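Vocabulary list for household and kitchen items, compiled from retail catalogs in the Purnitz area. The files are plain UTF-8 CSV, comma separated, with a header row.

## Contents

- `terms.csv`: 174 entries, one per row
- `variants.csv`: regional and older spellings, keyed by `term_id`
- `sources.csv`: catalog title, publisher, page

Each entry has a headword, a part of speech, a short definition and a category code. There are 6 category codes. `HND` covers handles and grips, `FST` covers bands, clips and ties, and the rest are listed at the top of `terms.csv`. An entry has one code only. Compound terms are filed under the last noun, so "handle loop" is `FST` and "loop handle" is `HND`. 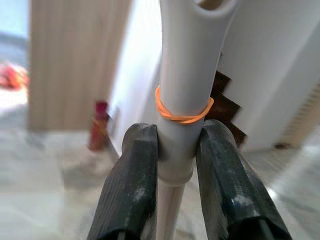
Purnitz, 2024-12-31

Release notes. The Gosura catalogs were rekeyed from the printed edition, and 39 definitions changed as a result. Most of the changes are to `HND`, where "hanging hole" and "eyelet" had been merged. They are now separate headwords. "Rubber band" replaces "elastic" as the preferred form; "elastic" stays in `variants.csv`.

The Yeon supplement is not included. It was left out in September pending a decision on hyphenation.

## Known problems

- Definitions longer than 120 characters are truncated in the Nanex export. Use the CSV.
- `page` is blank for unpaginated inserts.
- Plural-only headwords ("tongs", "scissors") have no singular form, and `singular` repeats the headword.

## Loading

Read `term_id` as text. Leading zeros are significant and spreadsheets drop them. Join `variants.csv` to `terms.csv` on `term_id`; one term can have several variants.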